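The coffee table problem, again

I have been meaning to write about the living room since November, when we finally got the last of the boxes unpacked after the move to Tekthorpe, and I kept putting it off because the room never looked the way I wanted it to when I sat down to write. Well, it still doesn't! But I've made my peace with that, mostly, and I've learned a few things about keeping one small surface in order that I wanted to put down somewhere.

When we lived over on Ayala Street we had two side tables and no coffee table at all, and I used to think that was the reason things ended up on the floor. So when we moved I went looking for a proper one, and spent more evenings on it than I care to admit. I nearly bought a glass one from Gretberg (lovely, but I could already see the fingerprints) and then found one secondhand for 85 dollars, which felt like a lot until I got it home and saw it next to the couch.
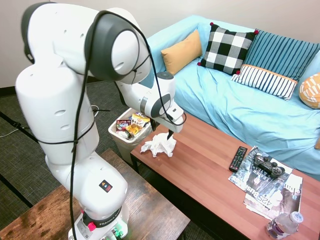 My trouble with any flat surface is that it fills up while I'm looking the other way. I can clear it before supper and by bedtime it has a whole new population. The big items are easy, oddly enough, and it's the little stuff that makes a room look tired - one crumpled tissue on that reddish-brown top and my eye goes straight to it, past the magazines and the game controller sitting on them. So now I do the tissues and wrappers first, before I even think about straightening anything, and half the time that's enough to let me sit down and enjoy my tea.

Magazines are my other weakness. I've tried a basket, I've tried a rack, and I once tried canceling everything, which lasted over 2 months before I caved at the grocery store. What works for me is a limit of four, and when a new one comes in the oldest goes out to the recycling, read or not. It hurts a little every time.

Next on my list is the shelf by the window, where I've been piling the Varonis paint samples since we got here. I'm leaning toward the warm gray, but I want to see it on a cloudy morning before I buy a whole can.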